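Open Day

The bus put Seidu Ansah down on the wrong side of the overpass. So he ran. Tie in his pocket, one shoelace gone, the Linetum folder under his arm getting soft from his own sweat. Sat 8 June, and who holds an open day on a Saturday. Brusument did, apparently. Brusument held it on a Saturday so that people with jobs could come and look at what was going to happen to the jobs.

That was his brother's line. He'd promised not to use it.

Elevator, seventh floor no, second. Floor 2. A girl with a lanyard waved him through before he'd got his name out.

"Mr. Malabanan's group is in already. You missed the talk."

"Was it long?"

"It was the talk," she said.

He'd read the talk anyway. It was in the folder. People do the task by hand, with the grippers, over and over, and the recordings go to Võ, which was what they called the system, and Võ learns how a hand goes about it. Then an arm in a warehouse someplace picks up a thing it has never met. Fatport wanted 30 arms by August. Linetum wanted to know if Fatport was crazy. Linetum had sent Seidu because everybody senior had a kid's recital.

So he stood against the wall and tried to breathe quiet. Somebody put a gripper in his hands. Lighter than he figured. He squeezed and the fingers closed, let go, they opened. Squeeze. Open. Like being given a stranger's hand to hold.

"Go ahead," said Amado Malabanan. Small voice, big eyebrows. "Pick something up. Everybody wants to talk about it, pick something up."
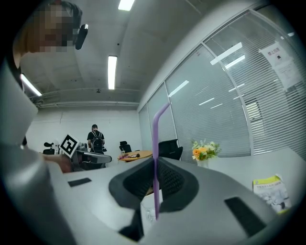

The straw task, late morning. Flowers courtesy of the front desk.

He went for the straw and missed. Went again. The second time the straw just leaned over and away from him, very polite.

"You're looking at your wrist," Malabanan said. "Look at the straw."

"I am looking at the straw."

"You're looking at your wrist and thinking about the straw."

Third try. He had it. He had it! A straw. He was thirty-four years old with a degree in accounting and he wanted somebody to clap. Across from him a hand came in with the other gripper, steady as a shelf, and he thought, well sure, that one's done this a thousand times.

"How many does it need?" he asked. "Before it gets it."

"Gets what?"

"The straw."

Malabanan thought about it. Actual thinking, with the eyebrows. "This straw, or straws?"

Seidu wrote that down in the folder and under it he wrote ASK ABOUT COST and underlined cost so hard the pen went thru.

Then it was questions. A man in a golf shirt asked did it ever get tired. A woman asked did the people get tired, and that one took longer. They rotated, Malabanan said. They took breaks. He'd done the first recordings himself, alone, winter, the heat off on weekends, 31 in a row on a good day and then his thumb would start to jump. The early ones had the jump in them. You could see it in what came out. An arm in a lab, no nerves in it anywhere, doing a little twitch right before it let go of a cup.

"You fixed that," said the golf shirt.

"We took those recordings out," Malabanan said.

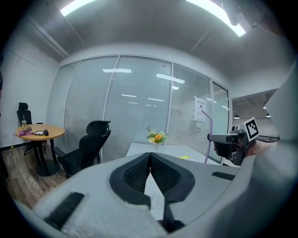 It wasn't the same thing and Seidu knew it wasn't, but the golf shirt nodded and people began picking up their bags. Lunch somewhere. Sandwiches, the lanyard girl said, down the hall, follow the noise.

He hung back. He still had the gripper, it seemed rude to just leave it.

"Did you keep them?" he said. "The ones with your thumb."

Malabanan was winding up a cable, elbow to palm, elbow to palm. "They're on a drive."

"Where?"

"My kitchen. Top of the fridge." He held out his hand for the gripper and Seidu gave it to him, handle first, like scissors. "You going to put that in your report?"

The report was due Monday at 7. In the morning, becuase Linetum was like that. He had one page of notes and most of it was the word cost.

"No," Seidu said. "Did it drop the cup?"

"What?"

"When it twitched."

"Oh." Malabanan looked down at his own thumb. "Once," he said, and went to see about the sandwiches.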